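Week 5: Learning from demonstration, continued

Last Friday we left the Bassi policy doing well on training tasks, as policies tend to. It was trained on 193 demonstrations of two-arm pouring, and the loss curve is lovely. Frame it if you like.
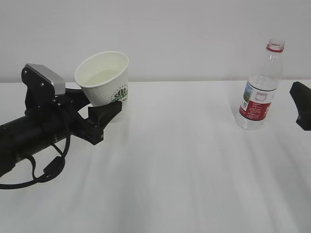 Loss says little about pouring. Small errors push the arm into states no demonstrator ever visited, and it then improvises — badly. Kovács's fix is to collect corrections from those states and retrain. Read section 11 before lab.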